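Garage Tips: Good Practice for Cars With Lane and Speed Assist

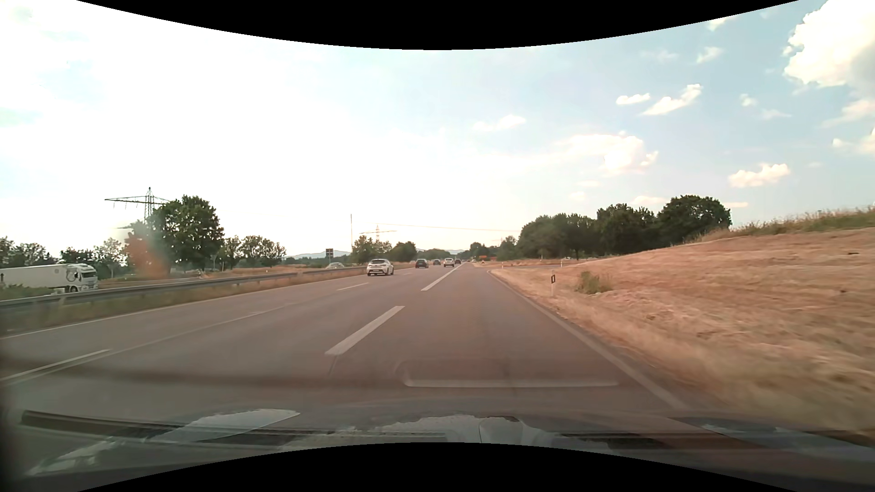
Driver assist is automation, and it should be looked after like any other machine in the shop. The checks below follow the sheet Trinity Nakamura wrote for the Harkano home garage pages, revised in May.

Glass in front of the camera

Wipe the inside of the windshield every 300 miles with a clean microfiber cloth and plain glass cleaner. Spray the cloth, never the glass – overspray gets into the camera housing. Keep the top of the dash clear. Papers and pale sunshades reflect in the windshield, and a matte dark dash mat cuts this down.

Wiper blades

Replace at the first streak in the camera's sweep. Do not wait for the driver's side to go.

Tires

Check pressures cold every 1,000 miles. Uneven pressure can pull the car to one side, and lane centering will steer against it until the fault is hard to feel.

After glass or suspension work

Ask for the calibration printout and file it with the invoice. Do not switch on lane centering until you have it.

On the road

Hands on the wheel, eyes ahead. Set the longest following gap in traffic. Switch lane centering off where the paint is worn, at work zones, and when low sun washes out the lines.

Log

Note the date, mileage and any dropout. Three dropouts on clean glass in dry weather means a trip to the dealer.

Next page: Storing a Robot Mower for Winter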